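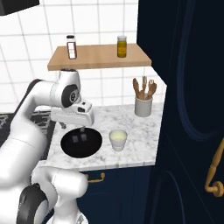 How many demonstrations does each kitchen task need before it goes into a training run?

The working number stays at 800 per task, counted after the failed attempts have been taken out.

The question came up again at the start of the September 2018 meeting of the Trollska data group, and the answer is recorded first so it does not have to be settled a third time. The minutes of the last meeting were accepted with one correction: the Mabula layouts were listed as finished, and they are still in review.

1. Collection in simulation

The pick-up tasks at the counter are on schedule. The sink tasks are behind. Operators reported that they lose time when the arm has to work over the basin, as the fingers are hard to judge for height from the default view. It was agreed to add a second view to the operator screen, for steering only. It will not be saved with the recordings, so older and newer examples can still be trained on together.

Start positions were discussed at some length. Too many recordings begin with the arm in the same pose. Dodness will write a reset script that picks from 12 start poses and moves the loose objects on the counter between attempts. Objects on the shelf stay where they are for now.

2. Labels

Two people labeled the same batch and disagreed mostly on where a grasp begins. One marked first contact, the other marked the moment the fingers stopped closing. First contact will be used from now on. The batch is to be relabeled before anything else is added to it.

Task instructions typed by operators vary a good deal ("put cup in sink," "move the cup over to the sink"). The group prefers to keep the variety and fix only spelling. Instructions that name an object not present in the layout will be thrown out together with their recordings.

3. Failed attempts

Jallard asked that failures be kept — they want to train a separate model to spot them. Storage is not a problem. Failures will go in their own folder with a short reason picked from a list: dropped, missed, collision, timeout, other. Operators should not restart an attempt without saving it first.

4. Operator shifts

Shifts longer than 2 hours produced slower and rougher motion in the recordings. Sessions will be capped at that length, with a break before the next one. The request for a second set of hand controllers was approved.

5. Other business

The test set is frozen. Any layout used in it is off limits for collection, including practice sessions. The move to the real arm was put off until December and will be taken up again once the reset script is running.

Actions

Dodness: reset script, start poses.
Trollska: second operator view, relabeling.
Jallard: list of failure reasons, final wording.
Mabula: finish layout review.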